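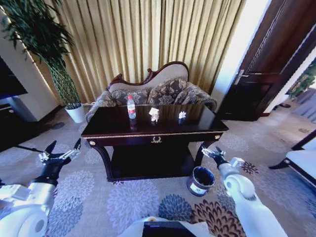 Page last changed: 25 September 2023

How to Letter a Dark Storage Box by Hand

I lettered my first box for the hall closet in Treton, and I've been happily putting words on things ever since! You'll need a pencil, a soft eraser, a ruler, a fine brush and a small pot of light paint (mine is Dralteo, but any craft acrylic will do). Wipe the lid with a damp cloth and let it dry completely -- I give mine a good 18 minutes and go make tea.

Rule two faint lines for the top and bottom of your capitals, then find the middle of the lid and mark it.

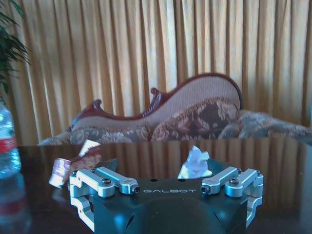

Spacing is where most of us get into trouble, me included, so pencil the whole word before you open the paint. Start with the middle letter and work outward, and leave more room than feels natural. Look at GALBOT up there, in thin light gray capitals on a dark surface, with plenty of air between the letters and still easy to read. Once you like your pencil version, paint the upright strokes first, then the curves, and leave the box alone overnight before erasing your lines.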